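Table clearing (domestic robotics)

Table clearing is a household manipulation task in which a machine removes used items from a table or worktop, sorts them by destination and leaves the surface ready for wiping. It is commonly grouped with dish loading, laundry folding and floor tidying as one of the chores used to judge whether a general-purpose robot is fit for home use. As of 2025 no machine on general sale performs the complete task in an unprepared kitchen without supervision.

The term is normally limited to loose objects on a horizontal surface. Wiping, washing up and the emptying of bins are treated as separate tasks, although some authors include wiping as a final stage.

Background

Fixed automation has handled sorting work in factories for decades, under conditions that homes do not offer. A packing line presents a known set of parts at a known height and under constant lighting. A kitchen table after a meal may hold crockery, paper, film wrappers, netting, peelings and items that belong to somebody and must not be thrown away, in no fixed order and often on top of one another.

Early domestic research avoided the problem by restricting the objects. Rigid mugs, blocks and plastic bottles were set out singly with clear space on all sides. Success rates reported under these conditions were high and did not carry over to ordinary waste. Interest moved towards cluttered tables once learned control methods made it practical to train a machine from records of people doing the work.

Task structure

The task is usually divided into four stages: detection, assignment, grasping and disposal.

Detection establishes which regions of the surface are separate objects. Overlapping items are the main source of error, particularly where a thin wrapper lies against another of similar colour.

Assignment gives each object a destination. The usual classes are waste, recycling, washing up and items to be left in place. The last class is the least reliable. A paper cup may be rubbish or may be half full, and a folded sheet of paper may be a receipt or a letter. Some systems ask the householder, which reduces mistakes but also reduces the value of the machine.

Grasping is dominated by the properties of the object. Bowls are generally taken by the rim with one finger inside. Tissues and film are pinched from above, and the fingers have to close almost at table level. Foam netting compresses under light force and springs back on release.

Disposal includes carrying the object and letting go of it. Light packaging can cling to rubber finger pads or drift past the mouth of a bin, and a failure of this kind is often missed by a controller that checks only whether the fingers have opened.

Methods of teaching

Two methods are in general use. In teleoperation, a person drives the robot arm directly, usually through a matching arm or a pair of hand controllers. The records match the robot exactly but are slow and costly to make. In hand-held collection, a person carries a gripper fitted with a camera and clears the table with it, and the recorded movement is later transferred to a robot arm. Hand-held collection can be carried out in any kitchen without installing a robot, at the price of some loss in force information and of movements that a given arm may be unable to reach.

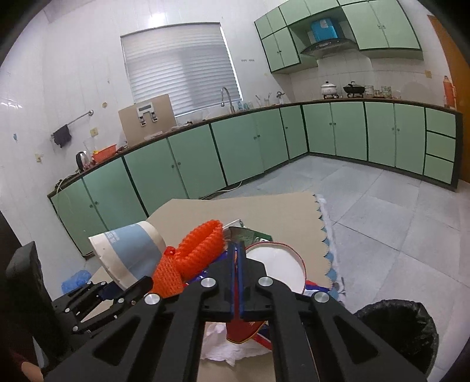
A hand-held gripper above mixed packaging on a cardboard-covered kitchen table.

The choice of fingers affects both methods. Narrow parallel fingers suit flat waste and rims but give a poor hold on large round objects. Wider soft fingers do the reverse. Suction cups, common in warehouses, perform badly on netting, crumpled paper and wet surfaces.

Reported trials

The Clondville trial, begun in January 2025 by the robotics firm Rultia, placed a wheeled single-arm machine in a furnished test flat. Over 2,368 attempted picks, rigid crockery was removed with few failures, while soft waste accounted for 579 picks and for most of the errors recorded. The longest single clearing run involved 117 items and was stopped twice for human help. The trial report noted that the machine was several times slower than an adult.

Lightfoot, a two-armed research platform built by Tekonness, was later tested on a narrower task limited to cups, bowls and paper. It completed around 98 runs. The second arm was used chiefly to steady bowls while scraps were taken out of them, a step that single-armed machines generally attempt by tipping.

Assessment

Opinion on readiness is divided. Developers point to steady improvement on familiar object types and to the small number of serious breakages. Critics answer that a householder's measure is the state of the table at the end, and that a machine which leaves two wrappers and a tissue has saved little work. Liam Fairclough, in a review of domestic trials, argued that picks per hour should be dropped as a headline figure in favour of minutes of human attention per cleared table. On that measure he found neither the Clondville machine nor Lightfoot to be better than clearing by hand.

Comparison with shop-floor work is made often. Sorting of mixed returns and canteen tray clearing share many of the same objects, but the work surface can be altered to suit the machine, bins can be fixed in position and a single attendant can oversee several stations. Limited commercial use is therefore expected to come first in canteens and similar sites.

Open problems

Work remains to be done on the detection of liquid in opaque cups, the handling of thin film, the recognition of items of personal value and recovery after a dropped object. Floor-level recovery is a particular difficulty for machines with a fixed arm height. There is also no agreed standard for the starting state of the table, so results from different groups cannot be compared directly.

See also

Dish loading
Hand-held demonstration
Mobile manipulation
Waste sorting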